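How to Wash Satin Pajamas Without Wrecking Them

By Hnat Skoryk
Jul 30, 2022

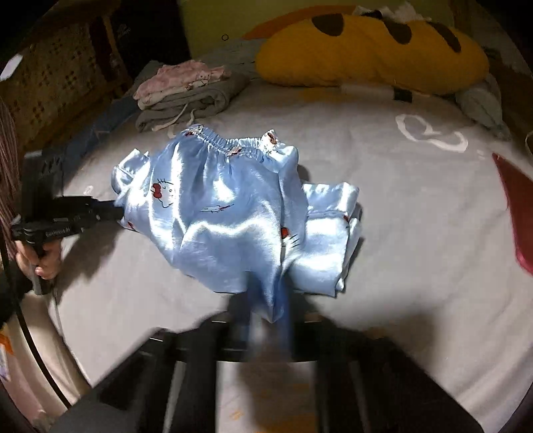

Do satin pajamas need to be dry-cleaned?

Most of them don't. If the care tag says polyester, a cool machine wash in a mesh bag will do, and so will a sink. Silk satin is a different matter, and so is acetate, so find the tag before you do anything else.

I am suspicious of most laundry advice, mainly the kind that ends with a link to a bottle. Satin is a weave. It tells you how the threads cross, and nothing at all about what the threads are made of. A page that gives you one rule for "satin" has skipped the only question that matters.

What you need

A mesh laundry bag with a zipper that closes all the way
Plain liquid detergent
Two clean towels
A drying rack or a padded hanger

You may notice there is no satin wash on the list. I bought a bottle of Covix Silk & Satin and used it on one set for 9 washes while a matching set got the cheap liquid. I couldn't tell them apart afterward, and neither could my sister, who wanted the expensive one to win.

Washing

Close any buttons and turn everything inside out. Shine goes first where cloth rubs against cloth, and prints crack the same way.

Put the pieces in the bag and leave out jeans, towels and anything with a hook. Cold water, gentle cycle, lowest spin. My Ultel has a button marked Delicates Plus that takes 6 minutes longer than Delicates. The manual doesn't say what the plus is for, and I have stopped using it.

Use half the detergent the cap suggests. Skip fabric softener. It leaves a coating, and on satin that can show up as dull patches.

By hand, fill the sink with cool water, stir in a teaspoon of detergent, and push the fabric around for three or four minutes. Rinse until the water runs clear. Don't wring it.

What about vinegar?

People swear by it for "locking in" color. I have tried it and seen nothing locked in. It does no great harm in a rinse, but test a seam first.

Drying

Roll the wet pieces in a towel, press, then repeat with the second towel. Hang tops and lay pants flat if the waist is elastic. Keep them out of direct sun and skip the dryer, where heat can set creases and wear out elastic.

Ironing

Lowest setting, inside out, with a thin cotton cloth in between. Never iron straight onto a print. For light wrinkles, hang the set in the bathroom during a shower and see if that's enough before you plug anything in.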